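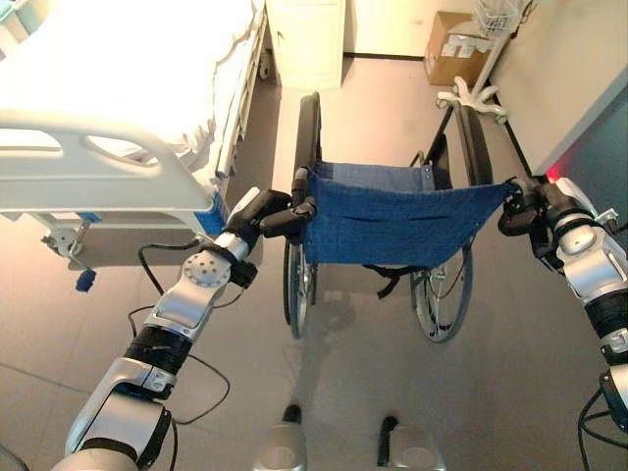

4. Sling Upholstery and Everyday Sitting Comfort

4.1 Why the backrest deserves more attention

Fabric backrests are among the oldest and simplest parts of the folding wheelchair, and we have come to think they are also among the most interesting! Most of the literature on seating comfort deals with cushions. The backrest tends to get a sentence or two, usually a remark that it stretches over time and should be replaced. Our participants had far more to say than that. When asked in the February interviews to talk freely about their chairs, people returned again and again to the back: how it held them at the end of a long meal, how it felt through a winter coat, how it creaked (one person could tell the weather by it, or so she told us).

A sling back works as a shallow hammock. The two uprights fix its sides, the cloth between them takes the load, and the depth of the curve depends on the weave, the stitching and how long the chair has been in use. A little sag can be very pleasant, as it lets the shoulder blades settle. Too much of it and the pelvis rolls backward, the chest drops, and the sitter begins to slide toward the front of the seat (Figure 2 shows a backrest of the general type discussed in this section). 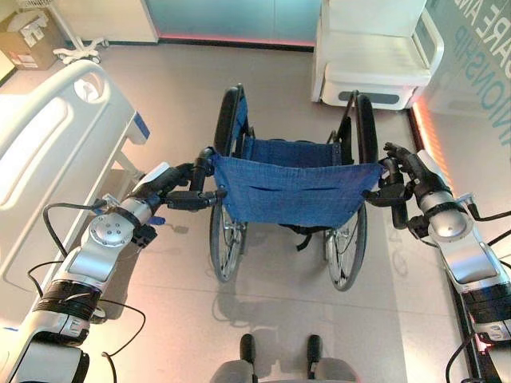
Figure 2. Folding wheelchair with a blue fabric backrest, seen from above. The backrest hangs in a shallow curve between the rear uprights.

4.2 What the diaries told us

The diary study ran in two towns, Lostach and Nonunen, and produced 710 usable entries. Participants wrote a short note whenever they shifted position because something had become uncomfortable. We had expected most notes to mention the seat. Lower back complaints came up more often in both towns, and they clustered in the late afternoon, when many people had been sitting without a break for some four hours.

The entries are a joy to read. "Leaned on the window sill for a bit, much better," wrote one person from Nonunen. Another kept a running account of a rolled towel, which moved up and down her back over the course of six weeks until she found a spot she liked, just above the belt. Rolled towels, folded scarves and small pillows appear all through the Lostach diaries too, and we would love to see this kind of homemade fitting studied in its own right.

4.3 Adjustable tension

Tanko Okonkwo carried out the fitting visits with a strap-tensioned back cover sewn by the Drurkix workshop. The cover has separate straps behind the cloth, so the lower part can be pulled tight while the upper part stays soft. Following the approach set out in the Nnaji handbook, he began each visit with the straps slack and tightened them from the bottom up, asking the sitter to speak up at the first sign of pressure. Preferences varied a great deal, even between people of similar height and weight. Several participants asked for a second adjustment once they had lived with the first, and the later setting was usually the looser one. We take up the question of how often to repeat these visits in Section 5.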